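Reports > Shared Spaces > Jerkwood

Jerkwood stores and tables: progress report, February
Posted Friday by the Jerkwood project lead

This report covers the second period of the Floltico small works grant. It follows the headings in the grant letter, with the money at the end. The first report dealt with the shelving in the back store, and I have not repeated that here except where something has changed.

What the work is

The grant pays for sorting out the loose stock at Jerkwood: cables, cord, rope, small packets of fixings, printed matter and the other things that gather on the work tables. Before the project started this stock was spread over two rooms and had no list. The aim is that everything has a container, every container has a label and a line on the list, and the tables can be used for work again.

Progress against the plan

The back store is finished. All 40 of the small containers we said we would fill have been filled and labelled. The labels from the first batch came off in the cold and were replaced with tie-on ones, which have held. The replacement cost is shown below.

The front room is further behind. We had meant to clear it by the end of January and did not. Two things held us up. The delivery from Brakamia came short, so we had lids without bins for a while, and the floor at the door end had to be left clear while the frame was repaired. Both are now settled. Brakamia made up the order without charge.

The tables

We are taking the tables one at a time. Each gets the same treatment: cables into a white bin, cord and rope coiled and tied, paper to one side, then a wipe down. Plants stay where they are. They were there before the project and people asked for them to be kept.

Cables have been the slowest part. They went into the bins as they came, and they still have to be separated, tested and tied before they can be listed. Rope and cord are quicker. The thick white rope is being kept in one bundle and the thinner white cord apart from it, as they are issued for different jobs.
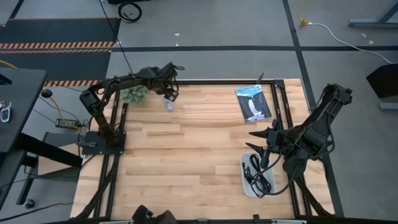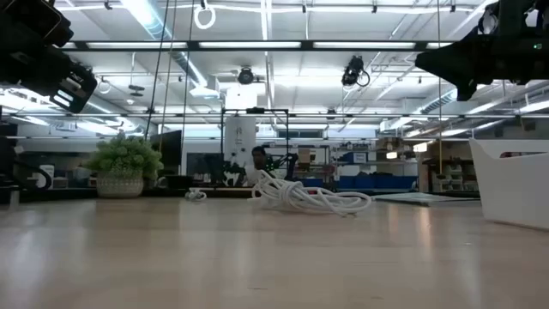

Sorting method

We tried two ways of sorting cables. The first was by length, which looked tidy but was no use to anyone wanting a particular connector. We now sort by connector first and length second. This takes longer at the start but the bins do not need redoing afterwards. Cables with damaged ends go into a separate box and are not counted as stock.

Small packets are opened only if the contents cannot be told from outside. Loose paper is kept for one month and then recycled if it has not been claimed. Magazines and booklets go to the rack by the kitchen.

The stock list

The list is kept in Stan, the same system we use for room bookings. It has 200 lines so far. The entries for the back store have been checked against the shelves; those for the front room have not, and should be treated as provisional. I would ask Floltico not to quote the total until that is done.

Stan does not handle part-coils of rope well -- it wants a whole number of items. For now we enter each bundle as one item and put the length in the notes. It is a bit clumsy but it works.

Spending

Bins, lids and labels are within budget. The tie-on labels added £10 to the label line, taken from the sum set aside for postage, which we have not needed. The door frame was paid for out of general repairs and is not charged to the grant. Receipts are in the usual folder.

Problems and risks

The main risk is that sorted tables fill up again before the front room is finished. It happened once in the autumn. We have put a tray at the end of each cleared table for things that have no home, and it is emptied every Friday. So far this has been enough.

The other matter is storage for the rope. Hooks were in the original plan, but the wall at that end is plasterboard and I am not happy to hang heavy bundles on it. I would like to spend the hook money on a deep drawer unit instead. This needs Floltico's agreement and I would be glad of an answer before the next order goes in.

Next period

- Finish separating and testing the cables
- Check the front room entries in Stan
- Measure and list the rope and cord
- Order the drawer unit, if agreed

Comments (3)

Drawers sound better to me than hooks. The old hooks at the other site pulled out within a year.

Could the damaged cables be kept back until I have had a look through? Some of the ends can be replaced.

Please water the plants on Friday when the trays are done -- they get missed when the room is busy.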